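Does anyone still need a wallet? A maker answers

27 May 2020

The man behind Trutimora has heard the question before, and he does not much like it. He makes small snap wallets, the kind that close with one stud and hold a few cards and a folded bill or two, and he sells them from a single bench in Toledo. I told him at the start that I had not carried a wallet in two years and did not miss it.

"You carry one," he said. "You just call it a phone case."

Fair enough, though it is the sort of thing a man with wallets to sell would say. I asked him to go through the case for the product with me point by point, beginning with the price. A Trutimora snap wallet costs a good deal more than what you would pay at a drugstore, and on the website the word "lifetime" comes up more often than I would like.

"I took lifetime off the tags last June," he said. "It's still on the site. I should fix that." When I asked what he would put in its place, he thought for a while. "Ten years, if you don't sit on it. Most people sit on it."

He told me that 746 wallets went out in his best year, and that a few dozen came back for repair. I wanted to know what fails. The leather almost never does, he said. The snap goes first, then the stitching at the corner closest to the snap, where the thumb pulls. He buys his snaps from a supplier called Horkeck, in bags of 300, and he throws a fair number away before they ever get near a hide.

"If it closes too easily in your fingers, it's going to open in your pocket," he said. "You want it to fight you a little."

This I was willing to believe. I had brought along an old wallet by Trosport, a sporting goods label that put its name on leather goods for a while, and its snap had given up inside of a year. He pressed it shut. It popped back open on the table between us. He did it again, and I got the feeling he was enjoying himself.

"They set that one with the wrong post," he said. "Too short for the thickness. The wallet's fine. You could have had that fixed for the price of a sandwich."

Nobody had offered, I said. He shrugged.

We moved on to shape. His wallets have rounded corners, which I had taken for styling. Square corners, he said, curl up and catch on the pocket lining, and after a few months they look chewed. He also keeps the closure low and to one side, on the theory that a thumb finds it there without looking. I am not sure about the theory. Mine went to the middle every time. 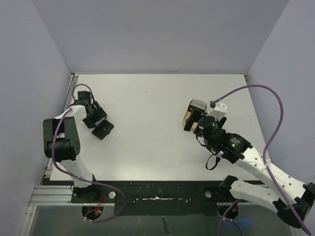 A customer who wrote to me after I asked around for opinions takes a harder line on closures: any snap at all is one more thing to break, a plain bifold has no moving parts, and the only reason people buy the snapped kind is that they stuff them too full to stay shut by themselves.

I read this to him over the phone the next day. There was a pause.

"That's not wrong," he said. "People do overstuff them. But that's who I'm making it for. I can't sell a wallet to the person I wish they were."

Then there is the color. Nearly everything he sells is black, and he admits that black is the easy way out. It hides scratches in the hide, and it hides uneven dye. He did a tan version once and sold so few that he cut up the rest for key fobs. I asked whether black also lets a maker get away with cheaper leather. Yes, he said, it does, and if you are shopping for a black wallet you should open it up and look at the raw edges inside before you look at anything else.

"If the edge is gray and fuzzy, put it down," he said. "If they painted it so thick you can't tell, put it down too."

His own edges are painted. He says thinly. I looked at four of them, and three were thin. On the fourth the paint had bunched up at one corner – he saw it when I did, and it went into a drawer.

I left without buying one. He did replace the snap on the Trosport, which took less time than finding the right tool, and he wouldn't take money for it. I have put three cards in it and a twenty. So far it fights me a little. The phone case is in my other pocket, and I have not decided which of them is going to stay home.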